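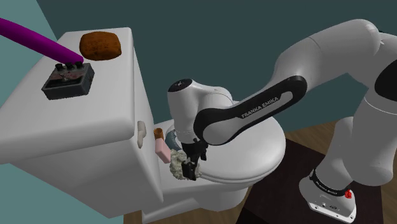

Lettings negotiator wanted, part-time, Saturdays included

I run Stekorby, a small lettings agency above the bakery on the high street, and I need another pair of hands. We look after 139 rented homes at the moment, mostly terraces and two-bed flats with a few bigger family houses on the edge of town, and I've reached the point where I'm doing viewings in my lunch break and eating my sandwich in the car. It can't go on!

So what would you be doing? Mainly viewings. You'd ring people back, book them in, meet them at the door, show them round and answer the things they really want to know (how much is the council tax, where do I park, can I bring the cat). You'd also do check-ins and check-outs, which means going through the inventory room by room with the tenant, reading the meters and writing down every scuff on the skirting. Some people find that dull. I love it, but then I'm nosy and I like other people's houses.

The rest is office work – adverts, references, chasing plumbers, and making sure the gas certificates don't run out. We use Prokidus for the diary and the tenant records. You don't need to have used it before, I'll sit with you until you've got the hang of it, and it's a good deal friendlier than the thing we had before.
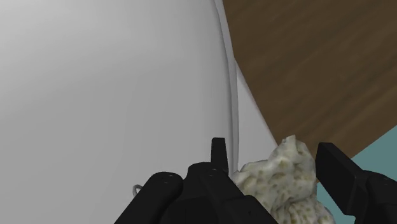
The hours are 24 a week over four days, and one of those days is Saturday, nine till two. We never open on a Sunday and I won't ring you on one either. If you need to fit round the school run on the other days, tell me and we'll see what we can move about.

You'll need a full driving licence and your own car, as some of our places are out in the villages and the buses are hopeless. I pay mileage on top of your wages. There's a parking space behind the office, a bit tight, so if you drive something enormous you may want to have a look at it first. You'll also have to be all right with stairs. The office is up 2 flights and so are plenty of the flats.

Experience in lettings would be lovely but I'm not fussed if you haven't got it. I came to this from a shoe shop. What I do want is someone who turns up when they said they would, writes a clear email and can stay pleasant with a landlord who is cross about a fence.

Pay depends on what you've done before and I'll talk it through with you when we first speak. You'd also get a £500 bonus once you've finished your six-month trial, and I'll pay for your lettings qualification if you fancy doing one.

To apply, send me your CV and a few lines about yourself, or just drop them through the door at 253 Ishida Road. No long covering letter, please. I'm reading them as they come in and I'd like somebody to start in February, so sooner is better. First chats will be in the office over a cup of tea, and after that I'll ask you to come along on a couple of viewings with me, paid, so you can see whether you like it.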